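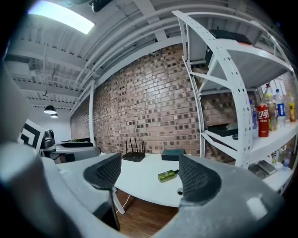
Gripper open, both pads facing, bottle next to the right pad. Desk by the brick wall.

Viller hand gripper, part 3 – pads, camera and the marker check

Parts 1 and 2 covered the printed body and the trigger linkage. If your fingers don't close yet go back and do those first. This part is short, one evening if the glue behaves.

You need

two finger housings (from part 1)
two mesh-faced pads, the rounded kind, I got mine from Skovero
wide lens camera module and its mount
four M3 screws per finger, plus spares
contact glue, isopropyl, rag
one printed marker, black and white squares, stuck to something stiff
a glass bottle

Step 1. Pads

Wipe the housing seat with isopropyl. Let it dry. Dry fit the pad before any glue. The flat back goes in first, then roll the rounded face down with your thumb. If it rocks, there's a print blob in the corner of the seat. Scrape it off with a knife, don't sand the whole thing.

Thin glue on both sides, wait until tacky, press. Clamp with a rubber band overnight. I tried to rush the first one and it slid 2 mm sideways, had to peel it and start over.

Don't get glue on the mesh. It goes hard and slick and the pad is junk.

Step 2. Line up the fingers

Squeeze the trigger slowly. Pads should meet in the middle, full face on full face. If one is ahead, back off its link screw half a turn and try agian. Quarter turns once you're close. Then a drop of threadlock on both.

Open all the way. Each finger should stop on the body and not on the link. If you hear a click at full open, that's the link – file the slot a bit longer.

Step 3. Camera

Mount goes behind the fingers, looking forward between them. You want both pads in view when the gripper is fully open, plus plenty of room past them. Too high and you lose the pads, too low and you get mostly housing. Mine ended up one hole below where the Viller drawing puts it.

Straight things will bend near the edges with a lens this wide. Shelf uprights, ceiling beams, all curved. Leave it alone for now, calibration is step 5.

Route the camera cable down the back of the handle. Two zip ties, leave a loop at the trigger. Without the loop it tugs the connector every time you squeeze.

Step 4. Exposure

Turn on every light you'll be using later. Set exposure to manual. Start at gain 7 and go down until the ceiling lights stop spreading but you can still see texture on the pads. Auto exposure will hunt each time a lamp comes into view and it wrecks the marker tracking.

Step 5. Calibrate

Run the Sala calibration script with the fisheye option on. Plain lens model won't fit, error goes through the roof. Move the grid board slowly through the whole view, corners too. It saves 87 pictures and stops by itself. If the error is bad, delete the blurry ones and rerun, no need to shoot the whole set over.

Step 6. Marker check

Stand the marker panel upright on the side of the work area, facing you. Hold the gripper over the desk and sweep left to right. The tracker should pick it up near the edge of the view as well as the middle. Loses it at the edge only? Bigger marker or redo step 5 with more corner shots. Loses it everywhere? Exposure.

Then log 500 readings with the gripper resting on a block. Position should barely wander. If it does, something is loose, usually the camera mount.

Step 7. Bottle test

Lay the bottle on its side near the front of the desk. Come in from above, pads on either side of the neck, close, lift a few inches, hold, put it down. Do it slow. Then again on the body of the bottle, where it's thicker and wants to roll.

Slips on the neck – pads aren't meeting square, back to step 2. Slips on the body – clean the mesh, then check the return spring isn't the stiff one from the old Irnesel kit.

Notes

Screws on the housings work loose. Check them every 2,000 squeezes or so the Viller sheet says, I just do it whenever I charge the battery.

Part 4 is the trigger sensor and writing the finger width into the log. Should be up in December.

Last edit 28 November 2022, fixed the screw count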